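Drolidex Fold Kit
README and data card, release 2

Drolidex is the tabletop garment handling kit from Skarkitz. It consists of a software package, a calibration sheet set, and a reference data set of recorded folding episodes. It is sold as an add-on for two-armed robots that already have multi-fingered hands and a head camera. The robot itself is not part of the kit.

This file covers installation, the contents of the data set, the recording procedure, and known limits. Pricing and support terms are in the separate order sheet.

Last edited July 31, 2018.

1. What is in the package

drolidex-core: the runtime. Reads the head camera and joint states, sends arm and hand targets.
drolidex-cal: table and camera calibration tools, with printable sheets.
drolidex-view: a playback tool for recorded episodes.
palaniappan: the grasp point library. It can be built and used without the rest of the kit.
data/: the reference data set, 327 episodes.
docs/: the joint map template, the safety checklist, and the change log.

Pumton, the older scheduling tool, is no longer shipped. Scripts that call it will stop with an import error. See section 7.

2. Requirements

A robot with two arms and a color camera at head height, looking down at the work surface. Hands need at least a thumb and two fingers that can be driven separately. Parallel grippers will load but the fold routines have not been tuned for them.

A flat, light-colored table. Textured or strongly patterned tops confuse the cloth edge finder. A table that shifts when pushed will invalidate the calibration, so lock the feet.

A control computer on a wired network connection to the robot. Wireless links work for playback and are not supported for live control.

3. Installation

Unpack the archive into a directory without spaces in its path. Run the setup script from the top level. It asks for the robot address, the camera topic, and the location of the joint map.

Fill in the joint map before the first start. The template lists each joint by side and position, shoulder to fingertip. Joint limits in the map override the limits reported by the robot, but only if they are tighter. Looser values are ignored and a warning goes to the log.

Place the calibration sheet flat on the table and run the table tool. Move the sheet to each position it asks for. When the tool reports a residual above the threshold, repeat the whole pass – averaging a bad pass with a good one gives a bad calibration.

Run the hand check with the table clear. Both hands open, close, and open again. Stop if either hand moves in the wrong order, and check the map for swapped entries.

4. The data set

Each episode is one attempt at one garment. An episode starts when both hands have left the rest pose and ends when they return to it, or when the operator presses stop. Failed and stopped episodes are kept. They carry a label in the episode header and can be filtered out on load.

Garments are short-sleeved T-shirts in plain colors, with and without printed lettering. Starting states are flat, partly folded, and crumpled. All garments were used as bought, with labels left in.

Fields stored per time step:

head_rgb: color frame from the head camera
q_left, q_right: arm joint positions
h_left, h_right: hand joint positions
cmd_left, cmd_right: commanded targets, arms and hands
stage: integer from 0 to 7, set by the operator after recording
t: time since episode start, in seconds

Stage 0 is rest. Stage 7 is release and withdraw. The stages between are listed in the header of the label file. Stage labels were assigned by a single annotator per episode, and boundaries between neighboring stages should be treated as soft.

Frames are stored as recorded, with no background removal. The room around the table stays in view, and it includes stocked shelves, a water dispenser, and furniture. We left it in on purpose. Buyers who train on cropped frames can use the crop setting in the loader, which keeps the table and a margin.

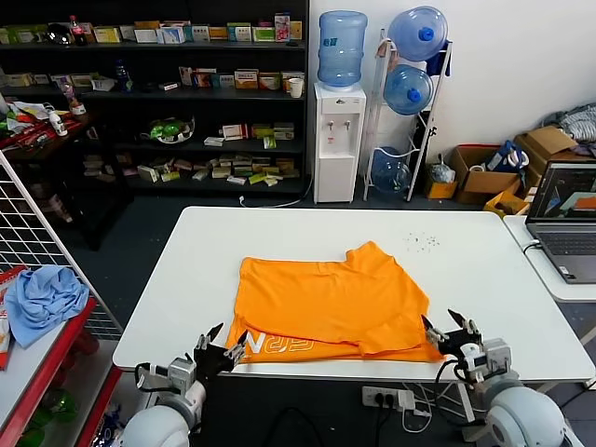 Skarkitz Applied Manipulation Group

The orange T-shirt is a partly folded start. Its upper layer forms a large rectangle with one sleeve out to the side, and the lower layer runs toward the front edge of the table. The left hand has its fingertips on the near-left corner and the right hand is open near the right edge. In this state the edge finder has two candidate borders to choose from at the front, one for each layer, and it needs the lettering mask enabled. White outlines on a colored shirt otherwise register as cloth edges.

The lettering mask is off by default. Set mask_print to true in the garment profile. It costs a little processing time per frame and has no effect on plain shirts.

Small dark marks on the tabletop can also be picked up as part of the cloth outline. Wipe the table before calibration and before each batch. If marks can't be removed, raise min_region until they drop out of the overlay in drolidex-view.

5. Recording your own episodes

Put the garment within reach of both arms and clear of the rear edge. Start the recorder before enabling the arms. The recorder refuses to start if the calibration file is older than the joint map.

Keep cables off the work surface and out of the arm sweep. Floor cables near the robot base should be routed and taped on mobile platforms.

Keep the head still during an episode. The current format stores one camera pose per episode, in the header. If the head moves, cloth positions computed from the frames will drift and no warning is given.

After recording, run the check tool. It reports dropped frames, time gaps, and commands outside the joint map. Episodes with gaps are still readable. The loader splits them at the gap unless told to join.

6. Known limits

Long sleeves are not covered. The planner treats a sleeve as a short flap and will fold a long one across the body at the wrong angle.

White garments on a white table are unreliable. A colored mat under the garment helps, provided the calibration is done with the mat in place.

Thin fabric is sometimes picked up two layers at a time. The palaniappan library returns a layer score with each grasp point, but the score comes from the image alone and can't confirm what the fingers hold. Hands with fingertip sensing can feed the optional contact input.

Reflections from glossy print shift the grasp point toward the print. Move the lamp or lower the exposure.

The kit has no person detection. It relies on the stop circuit of the robot and on the operator. Do not run it unattended.

7. Changes from release 1

The stage field replaces the old phase strings. A conversion script is in the tools directory.

Hand commands are now stored separately from arm commands in memory and written together on save. Code that reads the files directly will not notice.

Pumton removed. Batch runs are now started with the batch option of drolidex-core, which takes a plain text list of garment profiles, one per line. Pumton job files can't be converted. Retype them.

Fixed: the view tool swapped left and right hand plots when the left arm was disabled.

Fixed: calibration failed without a message if the sheet was printed at the wrong scale. The tool now measures the sheet first and stops.

Planned for December: moving head camera support and a per-frame camera pose. Older episodes will load with the header pose copied to every frame.

8. License and use

The software is licensed per robot. The data set is licensed per site and may be used to train and test models, including models that ship in a product. The recordings themselves may not be passed on.

Bug reports should include the log, the joint map, and the garment profile. Attach the episode file if it is small enough to send – otherwise the check tool can export a short section with the export option. Reports without a joint map are returned.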